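Kerkoston hand-held gripper, two-finger, wide jaw
Part group: hand tools for data capture and gripper trials
Supplied by Boren

Overview
Product details
Comparison notes
Ordering
Support

Overview

The Kerkoston is a passive two-finger gripper held in the hand and carried with its own wrist-side camera. It is meant for people who want to compare finger shapes and camera settings on real household material before they commit to a powered gripper on an arm. The operator works the jaws by a squeeze lever under the body. The camera looks forward over the back of the tool, so the body and both fingers stay in view at all times.

This page covers the wide-jaw version only. The narrow-jaw version uses the same body and lever but a different linkage, and the fingers are not interchangeable between the two.

Product details

Jaw type: two opposed fingers, mirrored, linkage driven
Jaw opening at the tips: 104 mm
Finger length from lower pivot to tip: 65 mm
Body: black plastic, ribbed central section with a rounded housing to each side
Finger colour: black
Lever travel: 11 mm from rest to full close
Return: spring, to fully open
Camera mount: fixed plate, four screws
Lens: wide angle, fixed focus
Exposure: automatic or locked, set from the recorder
Cable exit: left or right, chosen at assembly
Use: indoor, dry

The jaw opening is measured with the lever at rest and standard tips fitted. Soft pads reduce the opening by the thickness of both pads. Finger length does not change with the pads.

Fingers and tips

The fingers are angular and slope inward at the tip. On rigid objects the inward slope gives contact at the very end of the finger first and then along the inner face as the lever is pulled further. On cloth the behaviour is different. The tip slides over a fold until it meets a crease, and the grip is then taken on whatever material has gathered between the tips. For this reason a fold that stands up from the surface is easier to take than a hem lying flat.

Three tip sets are stocked. Standard tips are hard and smooth. Padded tips carry a soft face of moulded rubber. Thin tips are ground down on the outer side and are intended for getting under the edge of a folded item. Thin tips are not recommended for picking up anything heavier than a bath towel.

Changing tips takes one hex key. The lower pivots should not be loosened during a tip change. If they have been loosened, the jaw must be squared again with the setting block supplied in the case.

Use on bedding and clothing

Cloth was chosen for the comparison work because it separates the tip sets quickly. The bedroom trials were run by Nermin Değirmenci over part of September, in low light, with the wide-jaw version. The room lighting was left low on purpose so that the camera settings could be judged together with the fingers.
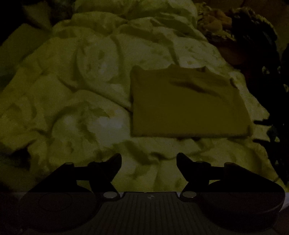
Wide jaw, open, in front of a flat folded garment on a rumpled comforter.

A folded garment on soft bedding is a poor target for standard tips. The bedding gives way under the tip before the edge of the garment lifts, and the jaws tend to close on both layers. Thin tips do better if the approach is low and the finger is brought in along a straight edge. The approach angle matters more than the speed. A slow, steep approach took both layers as often as a fast one.

Colour separation is also weaker in low light than most users expect. A darker item on pale bedding keeps a usable outline even with a strong yellow cast, so the outline can still be followed in playback. A pale item on pale bedding does not, and the operator should either add light or lock the exposure at a brighter setting before recording.

For loose cloth the order of the tip sets changes. Standard and padded tips both work. The thin tips have no advantage there and mark fine fabric if the lever is pulled hard. Padded tips hold better on smooth cotton. Standard tips let go more cleanly, and this is useful when an item has to be laid down without dragging.

Camera and exposure

The lens covers the whole of both fingers and a broad area of the work in front of them. The edges of the picture are darker than the middle in all conditions. Under normal room light this can be ignored. In dim rooms the corners fall close to black and anything lying there should be treated as lost.

Automatic exposure follows the brightest large area. With white sheets in front of the tool it will settle on the sheet and let the fingers go dark. The fingers remain readable as outlines, but detail on the ribbed section is reduced. Locked exposure avoids changes in the middle of a grasp and was used for all the comparison runs.

White balance is fixed at the recorder. Warm bulbs give a yellow to olive cast. It can be corrected afterwards, although correction adds noise in the shadows. We suggest leaving the recordings as they are for training use and correcting only the copies made for viewing.

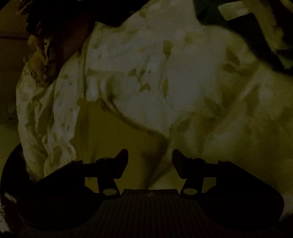
Jaws open at a crease in a patterned sheet. Dim room light.

A deep crease between the fingers is the preferred starting point on a heaped sheet. Bring the tool in square to the crease, with one finger to each side, and close without pushing forward. Pushing forward flattens the fold and reduces the amount of cloth gathered. If the fold is wider than the jaw, move along it to a narrower part. Do not try to compress a wide fold with one finger.

A printed pattern helps when the recordings are tracked afterwards. Small scattered marks give the tracking software points to hold on to as the cloth moves, where plain white cloth has only its shadows. Users comparing camera settings should run both kinds of sheet, as results on a printed one will look better than results on a plain one.

Comparison notes

The Kerkoston was compared with two others held in the same store. All three were used with the same recorder and the same locked exposure. Each was given 100 grasps on the same set of bedding and clothing.

Kerkoston wide jaw: best reach around heaped cloth. Weakest of the three on flat hems with standard tips, level with the Pesevska when thin tips are fitted. Lever force is even over the full travel.

Pesevska parallel hand tool: fingers stay parallel as they close, so the contact patch is larger. Good on folded items and boxes. The body is taller and hides more of the work from the camera. No thin tips are offered.

Lưu three-finger: secure on bulky bedding and slow to place. The third finger passes through the middle of the view at each closing. Suitable if holding is more important than seeing.

No one tool led on every item. For mixed household work we supply the Kerkoston with standard and thin tips, and suggest the Pesevska if most of the work is with folded goods. The full table of runs can be had on request from the support desk and lists each grasp by item, tip set and result.

Matching to a powered gripper

Recordings made by hand are only of use on an arm if the fingers are the same shape. Tip sets for the Kerkoston are made to the same drawings as those for the powered Boren head, and the camera plate sits at the same distance from the tips. The lever does not report force. If force is needed, it has to be estimated from finger position, or a load cell fitted under the lever. The load cell kit is a separate part and cannot be fitted to tools with the right-hand cable exit.

Check the distance between the tips at full open and full close before each day of recording. A worn pivot shows first as a small difference between the left and right finger in the picture. Pivots can be replaced as a set. Single pins are not sold.

What is in the case

Gripper body with wide-jaw linkage
Standard tips, one pair, fitted
Camera plate and screws
Setting block
Hex key
Wrist strap
Printed setup sheet

The recorder, padded tips, thin tips and load cell kit are ordered separately.

Care

Wipe the fingers with a dry cloth after work on bedding. Lint collects at the lower inner joints and will slow the return spring if left. Do not oil the pivots – oil transfers to fabric and holds dust. The rubber faces on padded tips should be changed when the surface turns shiny.

Ordering

Please state the cable exit side when ordering. Left exit is supplied if nothing is stated. Tools can be loaned for trial with all three tip sets, subject to stock. Loan tools must come back with the setting block, and a charge is made for missing blocks.

Spares: tip sets, pivot set, return spring, lever, camera plate, setting block, case insert.

Support

Send a short recording of the fault with the tool at full open, at half travel and at full close. For exposure questions, include the recorder settings file.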